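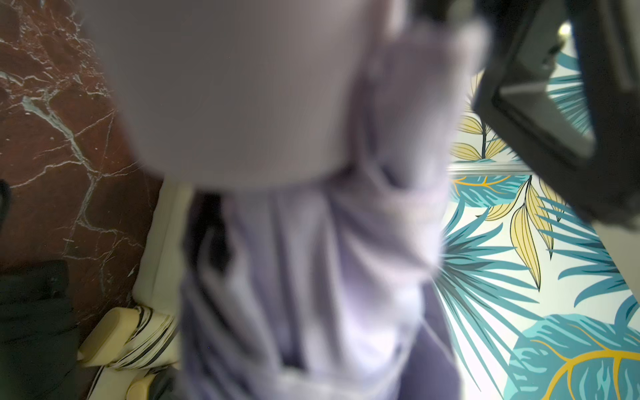
Pale lilac fabric and one gripper finger, from the wrist camera.

Varkow opens Grudden two-arm kit to short rentals

Varkow started taking bookings in October for short rentals of Grudden, its two-arm bench kit for handling soft goods. Until now the kit was sold only as a full purchase. The rental costs $3,000 for 4 weeks, with delivery and setup included, and the first units go out this month.

Renters get both arms with their grippers, wrist cameras, the framed workcell and a license for Bech, the software that records runs and plays them back for checking. The computer is not included. Varkow lists the minimum specs on the order form, and they are worth reading before you book, as an older office machine will not keep up with the camera feeds.

The kit is aimed at small shops that sort, fold or pack items that don't hold their shape. Cloth is the usual test, but folded umbrellas make a good one too. They are narrow and slippery, the straps get caught on things, and in a storage bin they sit side by side with little room for a finger to get in between. 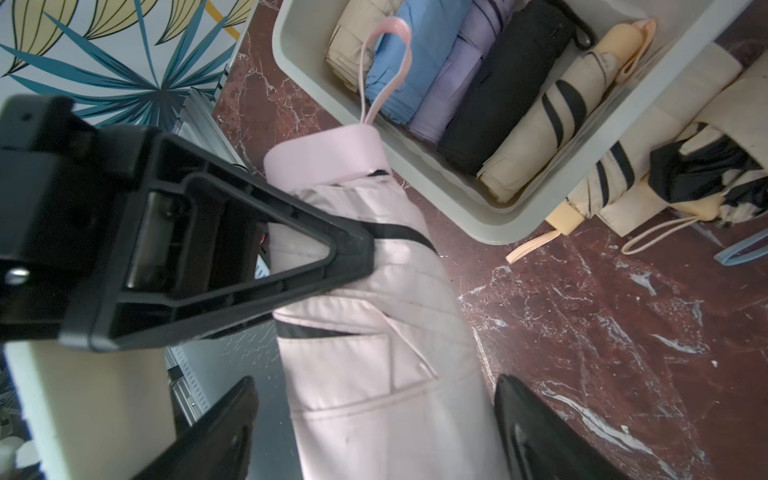

Brynhildur Arnardóttir wrote in to say that the grippers matter less to her than the changeover. Her shop at Grarnano switches products twice a day, and she wants to know how long the arms stand idle each time. She would also like to see the rental run longer, as her staff would need the first week just to get used to it.

We put both points to Varkow. On changeover, the company says a saved task loads in 5 minutes, but a new item has to be taught from scratch and that can take a full day. On length, a rental can be extended once at the same rate. There is no discount for the second period – we asked.

A few other things from the terms. Gripper fingers count as wear parts and are replaced free. Cables are not. Setup takes 2 people, one from Varkow and one from your side, and the bench has to be cleared beforehand. Recordings made in Bech stay with the renter, but they have to be exported before the kit is picked up.
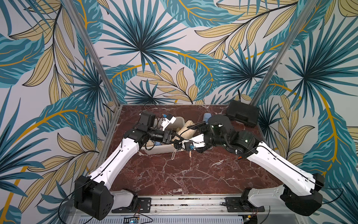
Both arms at work over the marble tabletop, with a white bin between the grippers.

Bookings go through the Varkow order page. Pick "short rental" under Grudden and list the items you plan to handle, including any with cords or loops.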